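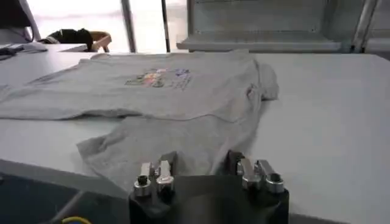 **Stirasside Centre for Household and Textile Studies**
**Certificate in Domestic Textile Care, Unit 3: Finishing and Folding**
**Handout to accompany the Monday session**

Students should read these notes before the practical and bring them to the table. The washing and drying of knitted garments was covered in Unit 2 and is not repeated. It is assumed that every garment arriving at the folding table is clean and fully dry.

## Jersey and its behaviour

The ordinary T-shirt is made from jersey, a weft-knitted fabric of interlocking loops. It stretches more across the width than along the length, and it has little stiffness of its own. A woven shirt tends to keep its shape when put down. Jersey settles into whatever position it happens to land in, and shallow creases form wherever two areas of cloth pull in different directions.

Diagonal creases across the body usually mean that the shoulders and the hem are out of line with each other. Pressing such creases flat with the hand only moves them. The garment should be lifted at the shoulders and laid down again.

Ribbed collars are firmer than the body fabric and often stand up from the table. This is normal and does not need correcting until the final stage.

## Preparing the garment

1. Clear a surface wider than the garment with both sleeves extended. The whole shirt should rest on the table. Where the hem hangs over the front edge, its weight draws the body out of square.
2. Find the two shoulder seams and hold one in each hand. Lift, allow the body to hang, and lower it hem first.
3. Draw each sleeve out from the body by its cuff. A sleeve that has folded back on itself will leave a lump in the finished parcel.
4. Smooth from the centre outwards using the flat of the hand. Do not pull at the hem, as this stretches the knit.

## The standard fold

The Mandwood fold is used for all assessed work on this course. The shirt is placed face down, with the collar furthest from the student.

- Fold one side inwards along a line from the middle of the shoulder to the hem. Turn the sleeve back so that its edge lies parallel to the fold.
- Repeat on the other side. The two long edges should be parallel — check this before going further.
- Bring the hem up to a point just below the collar.
- Fold once more and turn the parcel over.

The finished parcel should be rectangular, with the collar centred and no part of either sleeve showing.

## Printed garments

Coloured prints on the chest require some additional care. The print is less elastic than the knit around it, so the fabric may pucker at its edges. Fold lines should pass outside the print wherever its size allows. A small central motif presents no difficulty with the Mandwood fold, but larger designs may need a wider parcel. Prints should never be ironed directly; turn the garment inside out or use a pressing cloth.

## Assessment

Each student will fold 3 garments: one plain, one printed and one with long sleeves. Marks are given for squareness, the position of the collar and the condition of the cloth. Speed is not assessed in this unit.

**Reading:** Plillunari course reader, section on knitted fabrics. Copies are held in the Yin Room and may not be taken away overnight.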